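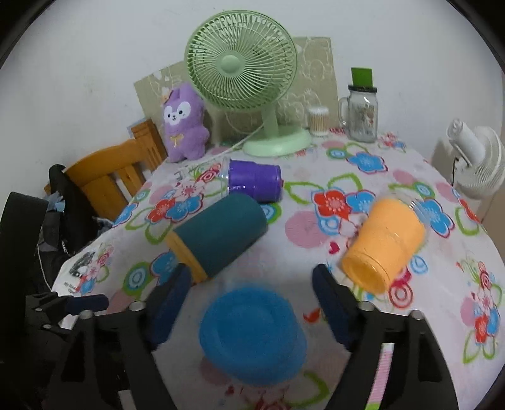 About Trilleo

Trilleo is a household goods reuse center serving residents of Udon and the surrounding townships. The organization accepts small furnishings and everyday items in good condition, prepares them for a second use, and offers them to the public at modest prices.

The center opened in a former dry goods store on Trummer Street, where it occupies 3228 square feet. The sales floor is divided into 6 departments: kitchen and table, drinkware, linens, fans and small appliances, toys, and bath and personal storage. Electrical goods are tested before they are offered for sale. Plush toys and table linens are laundered on the premises, and cups, mugs and jars are washed and checked for chips.

During the past fiscal year, Trilleo placed 3243 items in new homes. Schools, shelters and first-time renters may apply for a household allotment through the Tirkance Program, which supplies basic furnishings at no charge. Applications are reviewed monthly.

Donations are received at the side entrance Monday through Saturday until 5 p.m. Donors are asked to bring clean items, with lids, cords and removable parts included. Mattresses, car seats and opened toiletries cannot be accepted. A printed receipt is available at the intake desk upon request.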